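My grandmother kept every button that ever came off a coat, and I've been thinking about her tin all week.

2/ She sorted them by color on winter afternoons - 44 browns one time, and she was so proud! I got the leftovers to play with.

3/ Zuzana Kadlec asked me why I still sort things when I'm worried. Well, that's why. It slows me down, and I think it slowed Grandma down too - she had plenty to worry about, bless her.

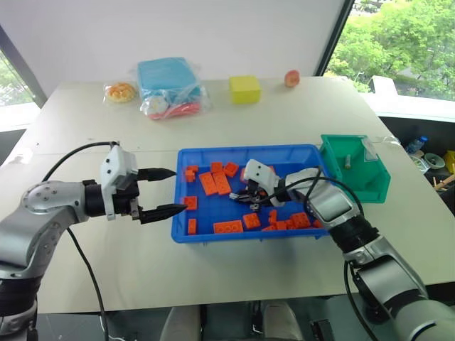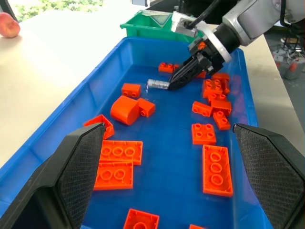
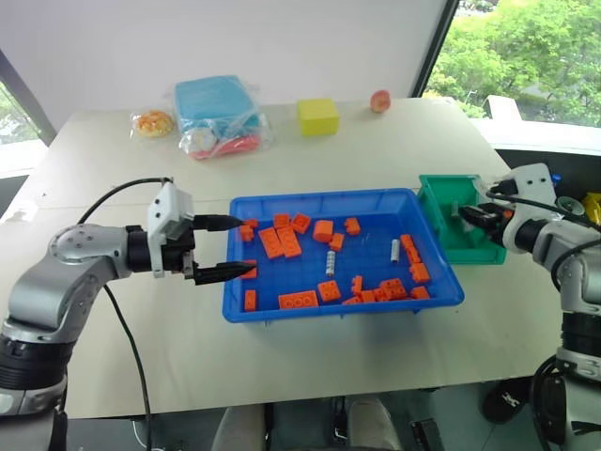 Orange bricks, blue tray.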